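April
By Huia McKinnon
2 min read

Progress report to Etar: Gilchrist shared kitchen and front counter

Work since the last report has gone mainly into the drinks station and the paperwork next to it. Both were listed as unfinished in the winter report, and one of them still is.

The kitchen served 162 people over the period, most of them at the midday session. Water and juice are now poured at the counter instead of being carried out from the back, which has shortened the line. We replaced two glass jugs with plastic ones under the small equipment budget. Shabani Gachanja chose them for the handle, as several of our regulars have trouble with a narrow grip. The receipt is in the attached folder.

The sign-up cards are the part that is behind. We ordered 216 from Gurard and they arrived on time, but the sorting has not been done. The plan in the grant was to file them by session and keep only the current set within reach. Shabani has started on a divider system and expects to finish it before the Mostari visit.

Spending is within the approved amount for equipment. Printing went slightly over - the second delivery charge was not in the original quote - and we have covered the difference from our own funds. We are not asking for a change to the budget.

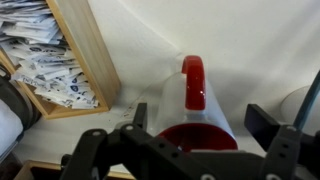 For the next period we would like to keep the counter layout as it is and put the remaining hours into the cards. A clear plastic pitcher with a red handle and base is easy to spot from the line, and we would buy that type again if more are needed. The only open question for Etar is whether the cards must be kept after the grant ends or can be recycled.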